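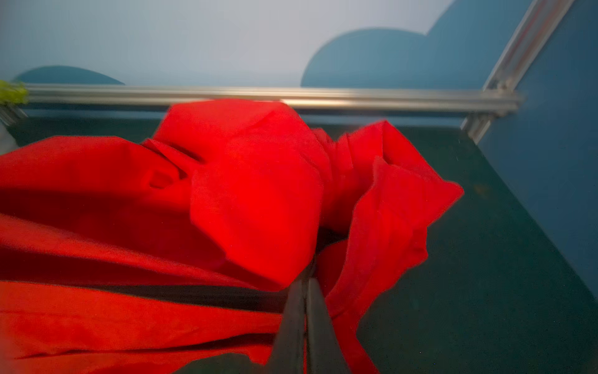

Red fabric on the teal tabletop

Ticket: Rental dry bag and spray jacket charged twice
Opened by: Dorota Sobczak
Product: Ginodo booking desk, Grekarberg kayak tours
Priority: normal

I booked the Sunday paddle out of Grekarberg for 2 adults. The confirmation shows the gear rental listed once, but my card was charged 40 for it two times. The tour itself was charged correctly at 70. I changed our start time after paying – could that be the cause? The receipt in my account only shows the first charge.

Reply from Valtteri Halonen, 9:15
Thanks, I can see both charges. Changing the start time made a new gear line and the old one was not released. I have sent the second charge back to your card. Please allow 3 working days. 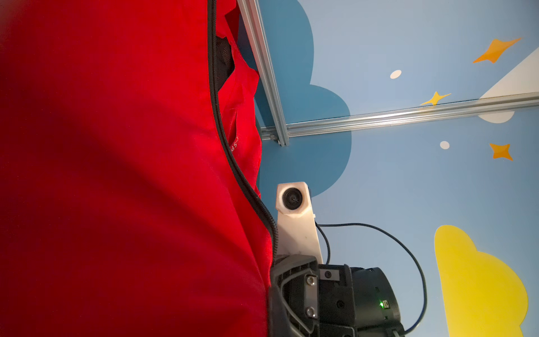 Red fabric with black zipper, partly open

Reply from Dorota Sobczak
Refund came through. The voucher still says Hjaltested as the meeting point, though. Our paddle leaves from the Wustier landing.

Reply from Valtteri Halonen
The voucher was using the old time slot, which met at Hjaltested. I reissued it with Wustier as the meeting point. Please delete the first one and show the new code at the dock.

Status: solved
Note for desk: check for leftover gear lines after any time change.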